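Saadet Tekin
@saadet_raeumt · 2/12/18

Thread: Schwarze Wäsche auf dem Bett zusammenlegen. Ich mache das jede Woche und werde immer wieder gefragt, wie. Also einmal aufgeschrieben, dann kann ich darauf verlinken.

Vorweg: Ich habe keinen Tisch, der groß genug ist. Der in der Küche reicht für Geschirrtücher. Alles andere lege ich auf dem Bett zusammen.

1/ Fläche
Die Tagesdecke bleibt drauf. Meine ist glänzend, mit roten und rosa Blumen, und schwarzer Stoff hebt sich darauf gut ab. Auf der dunkelblauen Decke von früher habe ich die Ärmel nicht gefunden. Glattziehen muss man sie nicht unbedingt. Falten in der Decke stören erst, wenn man etwas Dünnes sehr genau legen will.

2/ Verteilen
Nicht den ganzen Korb auskippen. Ich nehme ein paar Teile und lege sie so hin, dass ich bei jedem sehe, wo oben ist. Zwischen den schwarzen Sachen sollte noch etwas Decke zu sehen sein, sonst greift man zwei auf einmal. Kleinkram kommt an den Rand. 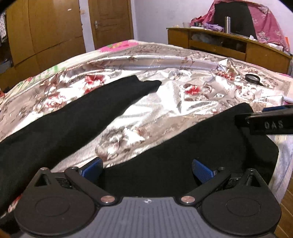 3/ Sortieren
Schwarz ist nicht gleich Schwarz. Baumwolle, die schon grau wird, kommt auf einen eigenen Stapel und wird zu Hause getragen. Was noch richtig schwarz ist, wird auf links gedreht gewaschen und auch auf links zusammengelegt. Das Umdrehen mache ich erst beim Anziehen.

4/ Waschen (weil Rochelle Marchetti gefragt hat)
30 Grad, flüssiges Waschmittel, kein Weichspüler. Ich nehme das von Istum, vorher hatte ich Hidomik. Beim zweiten blieben auf Schwarz manchmal weiße Streifen, das kann aber auch an meiner vollen Trommel gelegen haben. Seit ich weniger hineinstopfe, habe ich es nicht mehr probiert.

5/ Ablage
Bei mir landet auf dem Bett alles, was gerade keinen Platz hat. Handy, etwas Dunkelblaues, Rechteckiges, das rötlich-orange Teil auf der rosa Decke weiter hinten. Das Handy liegt mit dem Display nach unten, dann lese ich keine Nachrichten zwischendurch. Das rötliche Teil gehört nicht zur schwarzen Runde und bleibt hinten, bis die fertig ist.

6/ Was ich mir angewöhnt habe: ein zerknülltes Teil zuerst am Saum suchen, nicht am Kragen. Der Saum ist die längste gerade Kante. Wenn man die hat, fällt der Rest meistens von selbst auseinander. Bei Kleidern mit schrägem Saum funktioniert das schlecht, da nehme ich die Schulternähte.
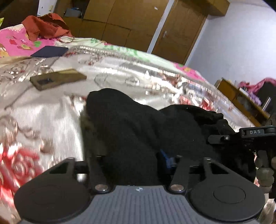

7/ Falten
Längs zur Mitte, Ärmel nach hinten, dann von unten zweimal umschlagen. Ich streiche nach jedem Schritt einmal mit der flachen Hand drüber. Auf einer weichen Matratze wird die Kante nie so scharf wie auf einem Tisch. Für den Schrank reicht es.

8/ Rutschen
Auf glänzendem Stoff rutscht glatter Stoff. Ich halte deshalb nicht am Rand fest, ich greife in der Mitte und ziehe eine Falte hoch. Von dort lässt sich das Teil anheben und neu hinlegen. Die Tagesdecke kommt manchmal ein Stück mit, dann kurz loslassen und sie wieder zurückziehen.

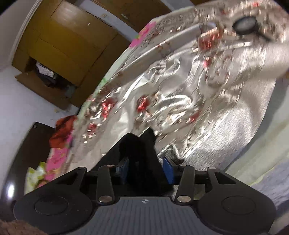

Thread als Seite gespeichert · Lesezeit: 2 Minuten

9/ Stapeln
Höchstens 10 Teile aufeinander, darüber kippt es auf der Matratze. Dünnes nach oben, Hosen nach unten. Die Stapel baue ich am Fußende auf, von da trage ich sie direkt weg. Was über Nacht auf dem Stuhl liegt, lege ich am nächsten Tag sowieso noch einmal zusammen.

10/ Antworten auf die Fragen von letztem Mal

@ Zoia Polishchuk: Nein, ich bügle die schwarzen Sachen nicht. Eine Bluse ja, die hängt auf einem Bügel und kommt gar nicht erst aufs Bett.

@ Alaric Pettigrew: Fusseln vorher abrollen, also vor dem Falten. Danach kommt man nicht mehr überall hin. Ich benutze eine Rolle von Obi, die Klebestreifen sind in Ordnung, der Griff ist mir zu kurz.

@ Rosalind Strickland: Die Tagesdecke wasche ich alle paar Wochen, kalt und allein in der Maschine. Nicht in den Trockner. Über zwei Leinen hängen, sonst hat sie in der Mitte einen Knick.

Im Juli hatte ich schon einmal etwas über Handtücher geschrieben, das steht weiter unten im Profil. Bettwäsche kommt als Nächstes, Spannbettlaken inklusive.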